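Murdale ward debate on channel 6 -- anyone else watch?

pressbox_annie
April 27, 2019
So I sat through all 200 minutes of the Gillon/Virkbridge panel and I'm still mad. They had both sides on and the host spent 40 of those minutes on who leaked the Jitaru emails. What's in them? Never came up!

tollroad66
It did come up, right before the second break. She asked if the contract was signed in February and the guy from Virkbridge changed the subject. That's on him.

pressbox_annie
One question. In a whole evening. I don't call that coming up.

mudlark
I'm with tollroad. The leak matters. If somebody at city hall is passing out private mail to hurt one side, I want to know who, and I didn't vote for either of them.

oldferrytown
I read the whole batch last night, 496 pages (my wife thinks I've lost it). Most of it is lunch orders and people asking for the parking code. Then you hit page 300 or so and they're talking about which reporters to call back and which to leave hanging -- that part bugged me way more than who sent it.

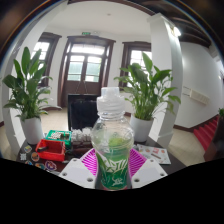 And the station had those pages too, they put two of them up on screen. So they picked the gossip. I wrote to them this morning, not holding my breath.

tollroad66
Or they had lawyers. You can't read stolen mail on air and hope for the best.

pressbox_annie
They read the lunch orders on air lol

mudlark
ok that got me. Still want to know who leaked it though.

Recent threads
Murdale bridge vote: 993 signatures, now what?
Gillon yard signs on public land
Is the Jitaru inquiry open to the public?
Best local news podcast?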